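Saturday, 7 p.m., bench two

Reran the disassembly trials with the new wrist-view policy. Kulap calls it Petrenko v2. I call it Petrenko, because v1 never worked well enough to deserve the number.

Setup as before: same arm, same open tower, 300 episodes, the start pose jittered each time. The only change is the crop. Last month we fed the network the full wrist view, and Pankaj's theory was that it had been navigating by the bench lighting. So now we mask the outer margin and make it look at the computer like the rest of us. Training set is 3811 demos, of which 1151 are Bhupendra's and visibly more patient than mine. 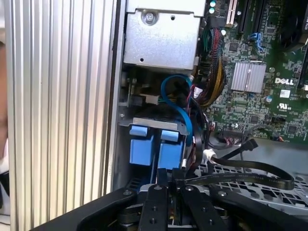 Cables are still the failure that eats my evenings. The policy approaches drive carriers nicely. It finds the handle, squares up, slows down, all very civilized. Then a cable crosses its path and it acts as if wires were a rumor. The two light-blue handles are the easy part, being bright and the same shape every time, but the blue SATA cable hangs down toward the same bays, and I suspect the network has filed both under "blue thing, pull." Seven episodes tonight ended with a fingertip behind a cable. I hit stop on all of them, so the connectors live to be abused again.

Urmila wants to try shuffling the hue in augmentation before we touch the architecture. Cheap, so yes. Seema wants depth. Seema always wants depth – she can have it when Brasach answers my email about the sensor.

To do: split the failures by cable vs. no cable, relabel the grasp points in Bhupendra's set, start the hue run overnight. Left finger screws need checking before Monday's batch.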